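Workshop notebook, paper bench
14 November 2020

Cold start again. The heater in the back takes an hour to admit it's on, so I spent the hour sizing paper with my coat done up and came out of it with a gluey sleeve. Sheyla had left the brushes in the sink "to soak", a term she uses loosely.

Where we're at with the Camenzind order: 12 sheets mounted, four still to go, and one I'd like to pretend I never met. That one has a bubble in the middle the size of a thumb. I tried lifting the corner and relaxing it with a damp blotter, and now it has a bubble the size of a thumb and a ripple as well. It's on the drying board under weight. I'll look at it tomorrow in better light and a better mood.

Paste notes. Wheat starch, the Ollcombe batch, soaked overnight and cooked slowly. I strained it twice, first through the coarse sieve and then through the horsehair one Nadiia guards like a passport. Thinned until it ran off the brush like skim milk. Still too thick for the lining tissue, I think. Subira reckons my paste is fine and my brush is too wet, and she may be right, but I'm going thinner on Monday's batch before I concede anything. (Crossing out Monday. Next batch, whenever that is.)

Ran out of the soft blotters mid-afternoon. There are 600 on the inventory sheet and 34 on the shelf. Consuelo has been asked. Consuelo says the inventory sheet was right in August.

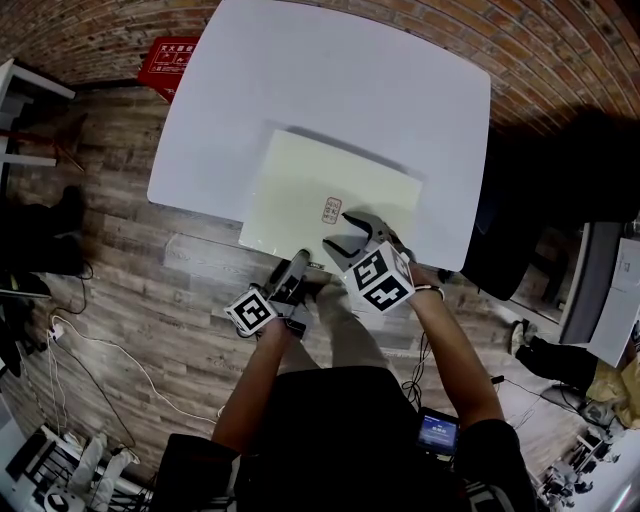

Flattening the big sheets is still the job I'd give away first. The cockling is mostly gone from the Teltby stock, but the large sheets want more room than they ever get, and everybody handles them as if they were tea towels. If a sheet sits skewed with its lower left corner hanging over the table edge, like the pale greeny-cream one, that's the corner that will pick up a crease, and it will be me with the bone folder afterwards. Please square it up and bring it back from the edge before doing anything else. The other thing that sheet brought up again is where a seal goes. A small red square a touch left of centre has a way of taking over the whole page, and any trimming has to be planned around it. I had the left margin down as the side to trim if we're short. I've now written "ask first" over that in pencil, and then gone over the pencil in pen.

Seal paste, while I'm on red. The jar had separated, with oil on top and something like brick underneath. Stirred it with the bone spatula, always the same direction, lifting from the bottom, until it made a ball and stopped sulking. Test impressions on offcuts:

First: far too much paste. Border filled in, characters gone, looked like a jam stain.
Second: dabbed lightly, pressed hard. Good border, mushy middle.
Third: dabbed lightly, pressed gently, rocked a hair toward each corner, with a thin pad of newsprint underneath. Clean. Kept it and pinned it over the sink.
Fourth: tried to repeat the third to show Zyanya. Jam stain.

Zyanya was polite about it. She then did one herself, first go, perfectly square and crisp all the way round, and went to put the kettle on. I've pinned hers up too, a bit lower.

The lesson is the newsprint pad, I'm fairly sure. On the bare tabletop there's no give at all and the middle of the stone doesn't meet the paper evenly. Two sheets of newsprint was enough. Four was like stamping a mattress. Leave impressions a good long while before stacking, with silicone release paper between, and don't test dryness with a finger. I have the finger to prove it.

Birka rang about the boxes. They can do the lids in the grey cloth but not the trays, or the trays but not the lids, depending on which half of the call I wrote down properly. Nadiia is ringing back. My notes from the call have been taken off me.

To do:
Thinner paste, small batch, label the jar this time.
Check the bubble. Be brave.
Find the blotters or correct the inventory sheet.
Ask about the left margin before touching the knife.
Brushes out of the sink, Sheyla.
New blade in the long trimmer. It chewed the last two offcuts and I've been blaming the paper.

Heater off at the wall, boards weighted, lid on the seal paste. Checked the lid twice.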